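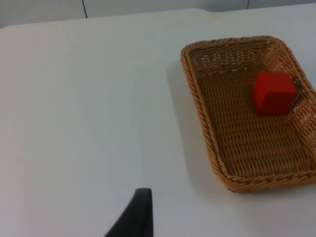

I set myself a target of 100 demonstrations before the end of April and missed it. The set was finished on 20th October, and it has more than 100 in it now, so I'm calling it even.

The task is a plain one. There is a wicker basket on a white table, and the arm has to put things in it: a red cube, a red cylinder, a green ball. I drive the arm by hand and every run gets saved. Later the runs go into training, and the arm is supposed to do the same job with me standing back.

Annapurna Chettiar wrote the recording script, which we call Abera. It saves the wrist view and the fixed view together with the joint positions. My first 60 runs were no good for training. I had started every one with the basket in the same spot, and the model learned to go to that spot whether the basket was there or not. Now I move the basket between runs, sometimes a few inches, sometimes turned at an angle.
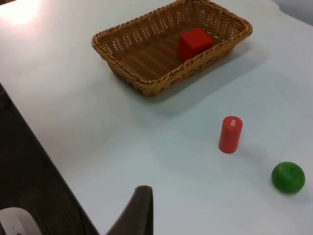 Do the failed grasps get thrown away?
We keep them if the operator recovers and finishes the job, and we delete them if the run has to be stopped.

Recoveries have been worth the disk space. Before we kept them, the model would miss the ball once and then close on air until I hit stop. The ball is the hard one anyway. It rolls if a finger touches it early, so I come down on it slower than I do on the cube.

Two of the objects being red was Mihret Gebreyes's idea. She wanted the model to look at shape as well as color. I thought it would cost us weeks. It cost us 65 extra runs, mostly of the cylinder.
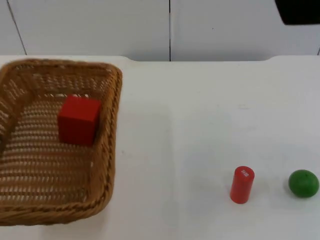
2 min read

Labels are the part I like least. Each run gets a line of text saying what was asked for, and I used to type these from memory at the end of the day. I mixed up several cylinder runs and cube runs that way and had to watch them all again. Now I type the line before I touch the controls.

Shahla Pakzad has asked for 3,000 runs across all the tasks, with the basket one as the first. Drawers are next. I still have to fix the clock on the fixed camera, which drifts behind the wrist one on long sessions.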